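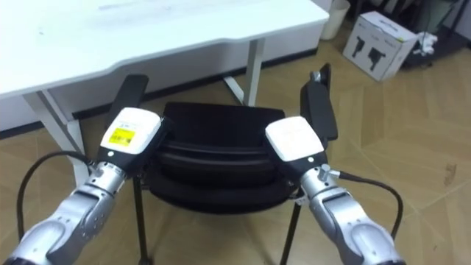

Head camera view, both end effectors at the armrests.

Hornlow Chair-and-Desk Set, data card

Summary

Hornlow is a collection of teleoperated two-arm episodes in which an office chair is moved relative to a white desk. It holds 3,151 episodes, recorded in one room with one robot. It is meant for imitation learning on large objects that have to be handled with both arms at once. Most of our earlier data (the Brabec set) covers small items on a table top, and policies trained on it do badly when the object is on the floor and rolls.

Maintainer: Man-sik Byun
Current release: March

Tasks

push_in – chair starts clear of the desk, ends with the seat under the desk top
pull_out – the reverse
align – chair starts turned, ends with the backrest parallel to the near edge of the desk
reset – free motion between episodes, no success label

push_in and pull_out make up most of the set. align is under-represented and should be weighted up if you train on all tasks together.

Contents of an episode

head_rgb: colour video from the head camera
joint_pos, joint_vel: both arms, 14 values each per step
hand_cmd: commanded hand position, left and right
task: one of the four names given earlier
outcome: success, fail or aborted
operator: integer, no names stored

Hand commands are normalised to the range 0 to 1, where 0 is fully open. Camera and joint streams share a clock. Where a camera frame was dropped, the previous one is repeated and the step is flagged in valid_mask. Do not train on flagged steps.
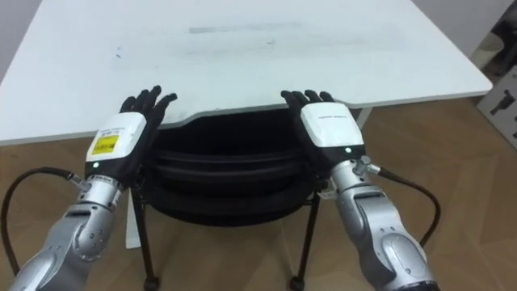

Black robotic hands at the near edge of the desk, chair between the arms.

Contact

Operators were asked to take the chair by both sides and keep the two arms moving together. Single-arm pushes were allowed only in align. There is no force sensing in this release, so contact has to be inferred from joint error and from the video. The arms hide part of the chair in many frames, mostly the legs and the outer sides, and the castors are often out of sight at the moment the chair begins to turn. We have not tried to correct for this.

The near edge of the desk has a shallow curved cutout. Labels for push_in measure from the middle of that curve, so distances will look slightly short if you assume a straight edge.

Splits

train: 2,951
test: 200

The test episodes were chosen by recording session, so no session appears in both splits. Please keep it that way if you make your own validation split – neighbouring episodes are very similar.

Labelling

Outcome was marked by the operator at the end of each episode and checked later from video in Akon, our review tool. Disagreements were settled in favour of the reviewer. Aborted episodes are kept, with the label set at the step where the operator released control.

Known problems

Background objects near the wall were moved between sessions.
Desk marks and smudges were left as they were. A policy may use them as landmarks.
Early episodes have a small offset on the left wrist joint. Apply the values in calib_fix before use.
One chair model only. We expect poor transfer to chairs without armrests.

Loading

Files are stored one per episode, with an index at the top level. The Granmont loader reads them directly from version 2 onwards; older versions ignore valid_mask without a warning.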